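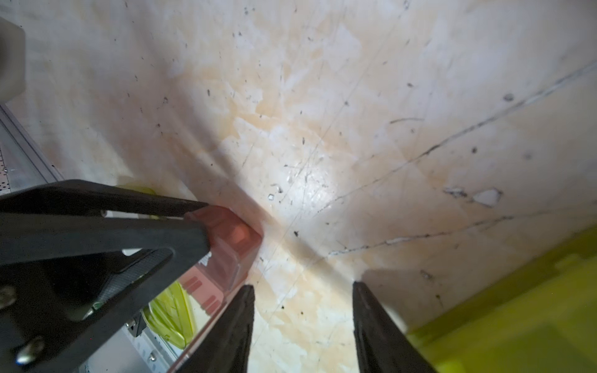
Search this site Go

Week 3: Reading a surface

Okay, welcome back! Last Thursday I got carried away with the Kivesville bowls and we never made it to wear, so that's today. What I want you to get comfortable with is telling damage apart by its shape. Scratches are usually thin and go every which way (people drag things, it's life). Cracks wander. A chip has an edge you can follow, and that edge is where I'd start your notes.

Glare is your friend here. Tilt your lamp low and marks you missed will jump right out at you, especially on anything glossy.

For the Museo visit, pick one object from case 69 and write 218 words on its surface only. No dates, no makers, no guessing what it was for! Rhiannon Lewis wrote a lovely one last term and it's in the folder if you want to see how far you can get with a plain tray.

Reading: the Wovance chapter on glazes, skip the tables. Bring a pencil, they don't allow pens in there.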